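Slow Evenings with Rahel Gasser

Rahel Gasser had soup on when I got there, and before I had my coat off she had put a bowl in front of me (barley and leek, very peppery) and asked whether I minded if she kept knitting while we talked. I did not mind one bit.

She runs Litia, the little February supper club that meets every Monday above the old Pichler bakery. It began with six neighbors and a borrowed soup pot. Last winter there were 21 regulars, and she now keeps a waiting list on the back of an envelope.

"I never meant to start anything," she told me. "I was just tired of everyone disappearing after New Year's. You see people at the holidays, you hug them, and then it's March and you haven't talked to a soul but the mailman."

The rules are few. You bring something you can eat with a spoon, and you bring something to do with your hands. Mending is popular, and so are jigsaw puzzles, and one man has been working on the same hooked rug for three winters. "He pulls half of it out every spring," Rahel said, laughing so hard she dropped a stitch. "I think he'd be sad if he finished it!"

I asked what it costs her. She had to think. Each guest puts a few dollars in the jar, and a big pot of beans feeds up to 40 if there's enough bread. "Bread is where the money goes. I used to bake it all myself, and I was so cross by the time people got there that my sister told me to buy it. So I buy it."

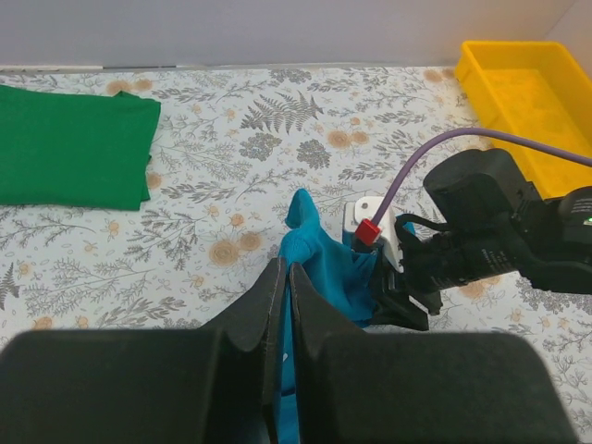 Jokura, Issue 226

We got to talking about tables, as you do after a second bowl. Rahel has strong feelings on the subject. She likes a cloth on every one, even a cheap one, even a stained one, and she won't have the good dishes kept back for company. "My grandmother had a whole cabinet we weren't allowed to touch. What was she saving it for? I use hers every week now. I've broken two plates and I don't feel bad."

And when winter's over? She stops, completely, until the next one. The garden at Skinunell needs her by then, and she says people are ready to be outdoors anyway. "By April they're looking out the window while I'm talking," she said, and got up to see if there was any soup left.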